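## 4. Before You Press Start: Table Rules for the Basket Task

Okay, you've got the arm bolted down and powered up, so now we get to the part I care about most. I wrote the first version of these rules on a napkin, and So-ying Lo talked me into typing them up properly after we moved the Simanjuntak cell to the new tables. They apply to every arm we run, big or small.

### 4.1 Clear and set the table

1. Wipe the tabletop and let it dry. Crumbs love to hide under basket rims!
2. Take off anything that isn't part of the task. Pens, phones, your coffee, the tape roll you swear you'll need in a minute (you won't).
3. Put the basket down flat and press lightly on two opposite corners. If it rocks, swap it.
4. Look inside the basket. It has to be empty before every run, even if you're the one who emptied it last.
5. Lay one item beside the basket, flat on the table and well inside the reach line. Leave a gap between the two so a finger can get down on either side.

**Note:** The basket doesn't have to be perfectly square to the table. I used to line mine up with a ruler and it made my runs worse, as I'd only ever tested one angle. A little turn is fine, just write it on the run sheet.

### 4.2 Check the gripper

1. With the arm stopped and the stop button pressed in, look at both fingertips. Chips, glue, frayed pads: any of those and you change the tip.
2. Follow the cable with your eyes from the gripper back to the wrist. A loose loop is okay. A loop that can snag the basket rim is not, so clip it back.
3. Release the stop, step behind the yellow floor line, and open the gripper all the way from the pendant.
4. Close it and open it again, slowly. Listen for clicking (you'll know it when you hear it).
5. Write the cycle count on the sheet. We swap finger pads every 1,000 cycles, and I really do mean 1,000. Chak-lun Sin once let a set go to 1,579 and we spent an afternoon picking rubber out of a linkage.

> **CAUTION:** Keep your hands out of the reach area any time the stop is released. If an item rolls, let it roll. Press the stop first, then reach in.

### 4.3 First approach

1. Set the speed to the slow preset.
2. Bring the arm in toward the item with the gripper open and pause before you close on anything.
3. Walk to the side and check that neither finger will catch the basket rim on the way down. Woven rims are the worst for this, the tips can hook right into the braid.
4. If you like what you see, go back behind the line and carry on. If you don't, back the arm out the way it came in. Please don't nudge the basket over by hand to make it work!
5. Keep your thumb on the stop for the whole first run.

**Note:** Soft items squash, so start with the lowest grip force in the Sirnalex menu and go up one step at a time. Pao-chu Lui keeps a list of the settings that worked, taped inside the cabinet door. Add yours if you find a better one.

### 4.4 When you're finished

Open the gripper, park the arm, press the stop, and sign the sheet. Leave the basket on the table if someone's running after you, otherwise it goes back on the shelf. Anything odd goes in the log with your initials, even if it only happened once.
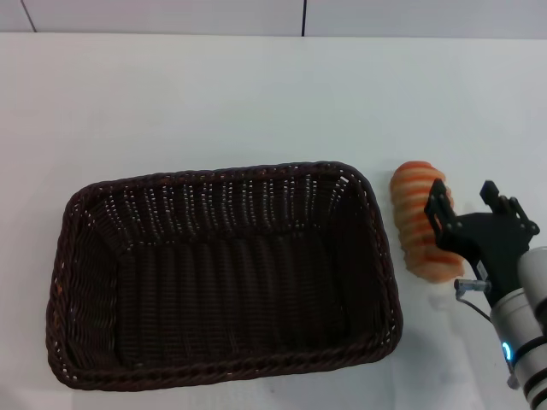

*Fig. 4. Gripper open beside an empty basket, nothing held.*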